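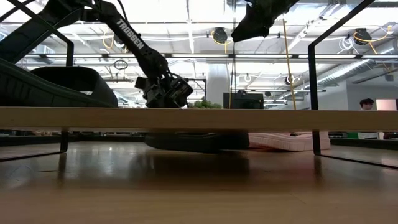
Every solid top splits sooner or later, according to one reply to our winter survey, and the only cure is to stop buying them. The complaint is common. It is also mostly a complaint about fasteners.

Wood takes up moisture from the air in summer and gives it back once the heating is on. Along the grain the change is too small to matter. Across the grain it is large. A beech top 1,000 millimeters wide, in the showroom Walia keeps in Loso, loses 12 millimeters between late summer and January. The boards do this whether they are oiled, waxed or lacquered – a finish slows the exchange but does not stop it.

Trouble starts underneath. If the top is screwed tight to the frame on both sides, the shrinking wood has nowhere to go, and the weakest glue line or a short crack at the end grain opens up. Skuselov, a small shop that does repair work, sees this most often in tables where the owner has added extra screws to cure a rattle.

The usual fix is a slotted hole. The screw passes through a slot cut across the grain, with a washer under the head, and is tightened until snug. Sliding clips do the same job and are easier to fit to an old frame. Tzavaras uses 3 clips on each long side and a fixed screw at the center of each end, so the movement is shared evenly between the two edges.

Breadboard ends need the same care. Glue goes on the middle of the tongue only, and the outer pegs sit in elongated holes. By February the ends will stand slightly proud of the top. They draw level again when the damp weather returns.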